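Home-built arm won't feed a shoelace through an eyelet – what am I missing?

Posted in Workshop Builds by lacedup_in_patetdale

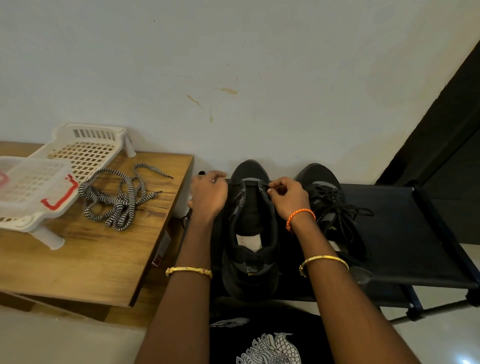

So I've been building a two-arm setup in my spare room that's supposed to lace a sneaker by itself. It's a silly goal, I know, but I wanted a project with a clear finish line and I own plenty of shoes! The plan is that I do each step by hand first, record it from a head camera, and then work out the arm moves from the recording. One shoe of the pair has its laces out, the other stays laced so I can check the pattern against it.

Opening up the shoe is going okay. The left arm holds the collar, the right one pulls the tongue forward, and most of the time it stays put. Then everything falls apart at the first eyelet. The gripper picks up the tip, gets it close to the hole, and the lace bends sideways and slides across the upper. I've slowed it way down (200 steps a second at the wrist, it was 2000 before) and it still misses far more than it hits.

I'm practicing with a black and white zigzag lace because I figured the camera would find it more easily against a black shoe. Now I'm wondering if the pattern is making things worse. The software keeps deciding the tip is somewhere in the middle of the lace. The tips are black too, same as the shoe, so maybe that's my whole problem?

Arms are printed, the wrist motors are from a Velten kit, and the camera is a plain USB one. I'd like to keep the spending down, I've already had one talk at home about the spare room.

benchwarmer1331

I've been down this road with drawstrings on hoodies, so I feel your pain. Two separate things going on here, I think.

First, where are you gripping? If there's more than a fingernail's width of soft lace sticking out past the jaws, it will bend every single time. You want to hold the hard tip itself with only the front of it showing. My first jaws were flat and the tip would roll, so I filed a little V groove down the middle of each one and that did more than any code change I made. You'll need to let go and grab it again from the other side of the hole, and that's where your second arm earns its keep. Which means something else has to hold the shoe! I stuffed mine with a rolled towel and put a strap over the toe. It looks awful and works fine.

Second, yes, the tips. Black on black is asking a lot of a cheap camera. Wrap each one in a bit of bright tape – thin stuff, one turn, or it won't fit the eyelet – and have the software look for that color only. Then the zigzag doesn't matter, it can ignore the rest of the lace completely.

Also check what you're standing the shoe on. I see you've got yours on a fabric rack, and fabric gives when you push down on it. My hoodie board was on a folded blanket for the longest time and I blamed the motors for weeks. Put it on something hard and clamp that to the table.

oldtoolbox

just buy elastic laces lol

costello_garage

Agree with the V groove. I'd add one thing on the recordings. When you lace a shoe by hand you're doing a ton by feel, your fingertips find the hole before your eyes do, and the head camera can't pick that up. I had 3000 clips of myself threading cord through grommets and the arm still poked at the rim like a chicken. I ended up programming a small spiral search instead. It touches down near the hole, circles outward with very light pressure, and stops when it drops in. If your wrist motors can report current you can use that for the pressure and not buy a sensor. I don't know if the Velten ones do, mine are Danska, so check your manual.

And take the tongue right out of the way before you start on the bottom row. A loose tongue creeps back up and blocks the hole from behind. I use a clothespin.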